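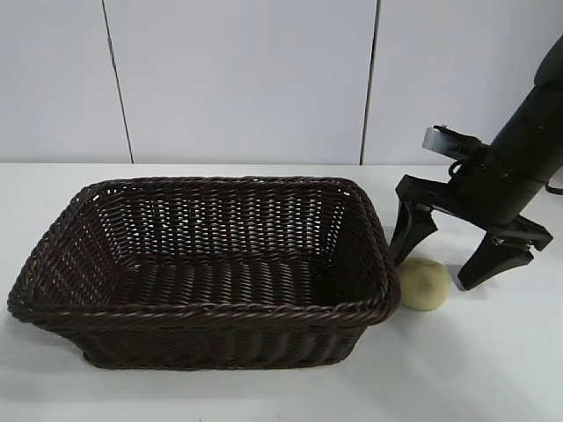

Shopping on foot: how I fell for the weekly walk
Notes for the evening talk, Ostside library room, 7 p.m. start

Slides are only a backdrop. Talk to the people, don't read!

OPENING

Hello, thank you all for coming out, lovely to see so many coats on the hooks. (Wait for the door to stop banging.)

Start with the onion. I drove to the big store for an onion. I came home with a garden hose, two kinds of crackers and a candle, and no onion. So I put my shoes on and walked to the corner shop, grumbling the whole way, and I was home again before the pan had lost its heat. That was March, two years ago, and I've done nearly all our food shopping on foot ever since. I love it. I love it so much that my family has asked me to find other people to tell, so here you are.

Ask: how did you get here tonight? Hands up for walked, bus, bike, car. Be nice to the car people. I own a car. It's parked outside my house and it's very clean these days.

PART ONE: THE MAP

Hand out the paper maps now. If there aren't enough, share between neighbours.

Ostside was laid out for walking. Look at the oldest streets and you'll see the shops sit on the corners, with houses above and behind. When the bypass came in, most of the big stores moved out beside it, and a lot of us moved our habits out there as well. The corners are still there though. Some are dentists now. One is a very good cheese counter!

Get everyone to find their own front door and mark it. Then draw a ring at 1000 metres. Give them time for this, it's the best bit of the evening, people start talking to each other straight away (oh, you're on THAT street). Don't rush on to the next slide.

What's in the ring? Mine has Parisi for bread, the greengrocer by the tram stop, the cheese counter, two corner shops, a pharmacy and Fulimetti, the hardware store where you can buy one single screw. One! In a paper bag! I had lived here for ages and had never been inside.

My usual loop crosses 6 streets and comes to 3000 steps, door to door, if I don't stop to chat. I always stop to chat.

PART TWO: SMALLER AND MORE OFTEN

The big change is in the size of the shop. With a car you buy for a whole week and guess what you'll feel like eating. On foot you buy for two or three days. It took me a good month to stop buying like someone stocking a boat.

Tell the story of the four cabbages. Keep it short this time.

What I noticed at home: less slimy salad at the back of the fridge. I cook what's good at the greengrocer, so we eat peas when there are peas and then we get thoroughly sick of squash in the winter like everyone's grandparents did. My list is now a few lines on the back of an envelope. I write meals on it, and let the shop decide the vegetables.

Heavy things. Someone always asks, so get in first. Flour, potatoes, cat litter, juice. I buy one heavy thing per trip and that's the rule. Potatoes OR flour. Twice a year I still drive for cat litter and I feel perfectly fine about it. 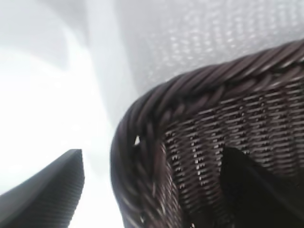 How far is too far to walk for groceries?
It depends on the trip home. Walk the route once with nothing, then again with a bag of potatoes, and if you're cross by the time you reach your door, pick a closer shop or do half of it by bus.

Go back to the map here. Ask people to look for anything that makes their own ring smaller than it looks: the rail line, the fast road with the long wait at the lights, the hill. My ring has a big bite out of it where the river is. There's a wonderful bakery on the far bank that I can see from the path and can't reach without walking all the way up to the bridge. (I've waved at it.)

PART THREE: CARRYING IT

People want a magic bag. I've tried most of them, so run through it quickly.

Backpack: best for weight, terrible for eggs unless they go in last. Leaves your hands free for an umbrella or a dog.

Cloth bags, one on each side: cheap and easy. Wide handles, please, thin ones cut into your fingers by the second corner.

Wicker basket: sits flat, so soft fruit and pastry come home in the shape they left the shop. A bit of weight before you've put anything in. Gets a lot of comments from strangers, all kind so far.

Trolley on wheels: I resisted this out of pure vanity, and what a waste of a year that was. Get big wheels. Small wheels hate our curbs.

Pack on the counter in the order you want it out of the shop, heavy first. The staff at Parisi hold my loaf back until everything else is in. I never asked them to, they watched me squash one and took over.

PART FOUR: THE STREET

Slow down for this section, I always gabble it.

The thing I didn't expect was the company. When I drove, I spoke to one person on a shopping trip, at the till, and lately not even that, with the self-checkouts. On the loop I'd guess I say hello to a dozen people. I know which house has the new baby and which one has the loud parrot. I know the plum tree that drops over the back lane, and I know whose it is, because I finally knocked and asked, and came away with a full bag and a recipe.

Mention Trirkinetti. It's our little walking map project: neighbours mark benches, public taps, toilets, dropped curbs and shady sides of the street, and it gets printed once a year on a single folded sheet. Last time we put it through 3000 letterboxes. If you know a bench that's missing, tell me at the break. I get ridiculously excited about benches. A good bench halfway home makes the walk possible for a whole lot of people, and it's the cheapest thing a street can have.

Describe the tram stop corner. Mention the bench. Mention that it faces a wall. Sigh.

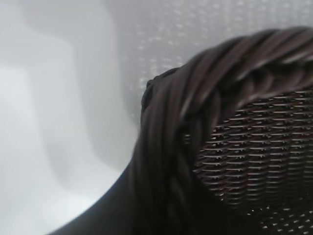

After the spring talk a neighbour wrote to me that all this was fine in good weather, but she'd like to hear me be so cheerful in February with ice on the hill and the light gone by five. Fair enough! She's right that I give this talk on nice evenings.

So, winter. I go in the middle of the day if I can. I wear the ugly boots with the grips. When the hill is bad I take the long way by the flat road, and on the worst days I stay in and we have soup from the cupboard. I keep a winter shelf for this: lentils, tinned tomatoes, oats, a jar of something fancy so it doesn't feel like punishment. And if you can't walk it at all, ask at the corner shops. Both of mine will take an order by phone and bring it round to people nearby, and neither puts it on a sign.

PART FIVE: MONEY

Keep this honest and quick. Some things cost more at the small shops. Rice does, cleaning stuff does. Vegetables are often cheaper at the greengrocer, especially in the last hour. I spend a bit less overall, mainly on account of not buying garden hoses by accident. Your total may go the other way. Try it for a month and keep the receipts in a jar.

BREAK

Tea and the plum cake. Leave the maps on the tables so people can keep drawing. Pens back in the tin, please, we lost all the green ones last time.

AFTER THE BREAK

Ask people to pick one thing they buy every week and find it inside their ring. Only one thing. Go round the room if it's a small group, pairs if it's full.

Questions until 8:30, then chairs. The library needs the room locked by a quarter to nine and the key goes through the slot on the left side of the door.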